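Chapter 2
Where Does the Price Come From?

When I was a kid in Seltdale, my aunt ran a small shop that sold jam, and every January she sat at the kitchen table and decided what a jar would cost for the rest of the year. I used to think she just made the number up. She kind of did! But she made it up the same way most businesses do, and that's what I want to get into in this chapter.

Let's start with costs. Some of them don't care how busy you are. My aunt paid the same rent whether she sold 100 jars in a month or none at all. We call those fixed costs. Others grow with every jar you fill – fruit, sugar, lids, labels – and those are variable costs. If you mix the two up (I did, on my very first economics test), nearly everything in the next few pages will come out wrong.

Now take a bigger outfit. Stisis packs spice mixes and sells them to grocery stores, and its main rival is Kalex. Say Stisis pays $200 a day for its building and equipment, and each case of spices costs $22 to make. Fill one case that day and it costs you $222. Fill 100 and the daily bill is $2,400, so each case comes to $24. The building only adds $2 to each one.
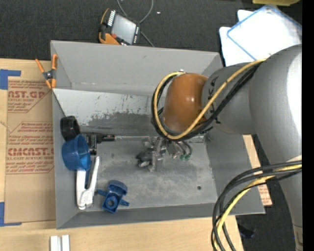 So why doesn't Stisis charge $24 and call it a day? Well, at $24 it breaks even and has nothing left over for a slow week. It would love to charge a lot more, but Kalex is right there on the same shelf, and shoppers can read a price tag. The price ends up somewhere between what the case costs and what people will put up with, and finding that spot takes some guessing.

We'll do the guessing properly in Section 2.1, with a demand curve. Grab a pencil, because you'll be drawing one.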